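The Second Year of a Small Company

Corey Paewai had never sold anything before he sold his first lunch carrier. He worked for a long time as a refrigeration technician in Tomoana, and he liked the job. The idea for Otska came from the vans he repaired. The drivers kept their food on the dashboard, and in the summer the food went bad before noon.

So he made a flat insulated carrier that fits between two seats. The first one was ugly, he says, and the lid came off when you turned a corner. He made 17 versions in his garage before he was ready to show one to a stranger. That stranger was Wiremu Baxter, who had run a hardware shop for many years and had a good sense of what people will pay for.

"I told him the carrier was good and the price was wrong," Baxter remembers. "He wanted to sell it for less than it cost him. He had not counted his own hours."

They became partners in July of last year. Baxter put in 2000 dollars, and Paewai put in the same. It was not much money for a product that needs a mold, and most of it was gone after the first month. They decided to look for help at Alora, a pitch evening where founders speak in front of investors and shop buyers.

Paewai does not enjoy speaking. He wrote his pitch on cards, lost the cards, and wrote it again on the back of a delivery note. The judges listened politely and gave the prize to another company. But one of the buyers came from Trurkero, a chain that sells equipment for truck and van drivers, and she asked for a sample before she went home.

The first order from Trurkero was for 178 pieces. For a big supplier this is nothing. For Otska it meant six weeks of work in the evenings, and a serious discussion between the partners about whether Paewai should leave his job.
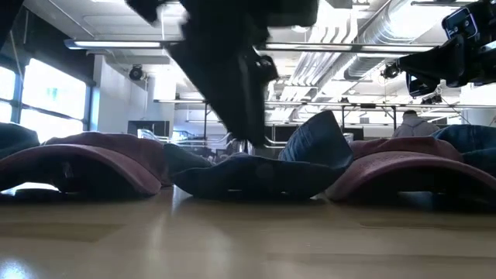
When should a founder leave a regular job?
When the orders that are already signed can pay the rent for half a year — this was the rule that Baxter proposed, and Paewai accepted it although he was impatient. He stayed with his employer until the third order arrived.

The waiting had a good side. Because he still had a salary, Paewai could refuse a large customer who wanted to pay after 120 days. Many young companies say yes to such terms and then cannot buy material for the next order. Otska asks for a third of the money in advance, and only two shops have complained.

Not everything went well. The spring hinges from the second supplier were too weak, and a part of the stock had to be opened and repaired by hand. Paewai answered every customer letter himself. Some of these people later bought a second carrier, and one of them sent a drawing of a better hinge — the current model uses something very close to it.

This year the partners will return to Alora with a smaller carrier, made for bicycles. Paewai has new cards, and Baxter is keeping a copy in his jacket. The pitch lasts four minutes, and at the moment it is still too long by one.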